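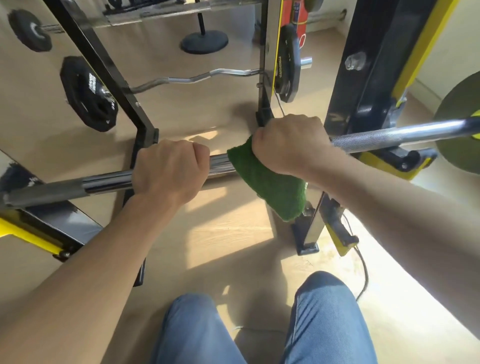 Slide 1. Wiping down the bar, first-person view, Fendolero gym set.

Start with the towel. Right hand has it folded over the bar, left hand is on the bare chrome. For a person this is a dull chore. For our purposes it is a two-handed contact task next to a heavy plate, and most of the rules in this talk apply to it.

Who I am, quickly: I write the task rules at Linder. Deleck builds the arms, we decide what they are allowed to touch and in what order. Ask me about the rules, ask them about torque.

Slide 2. What we have
The Fendolero set is 1,288 clips of people doing upkeep in gyms. Cleaning, putting plates back, moving benches. 300 of them have been labeled by hand so far. The rest should be finished in September.

Slide 3. Rules before motion
Three checks before an arm moves at all.
1. Is the bar supported? Look at the hooks, both ends. If one end can't be seen, the answer is no.
2. Is there weight on it, and is it the same on each side? Our slide shows a green plate on the right end. One view of one end does not settle it. Get the second view.
3. What is on the floor? There is a cable on the floor in this one, lower right. Cables count as obstacles for a mobile base, including flat ones.

(Pause here. People usually want to argue about check 1.)

Slide 4. Rules during contact
One hand holds, one hand wipes. The holding hand does not let go while the other is moving.
Knurling grabs cloth. If the towel snags, stop and open the wiping hand. Do not pull through it.
Loose cloth hanging below the bar is part of the tool. Plan clearance for the whole towel, down to the bottom edge.
No wiping with a person inside the rack. We had 18 stops in the Ó Gríofa trial and every one was a person stepping in. All 18 were correct stops and we left the limits alone.

Slide 5. Labeling
Write down what you see. "Right hand, towel, bar" is a good label. "Cleaning finished" is a guess unless the clip shows it.
Mark hidden ends as hidden.

Slide 6. Draft rules are on the Linder page, version 3. Comments go to the address at the bottom of the slide. Take questions.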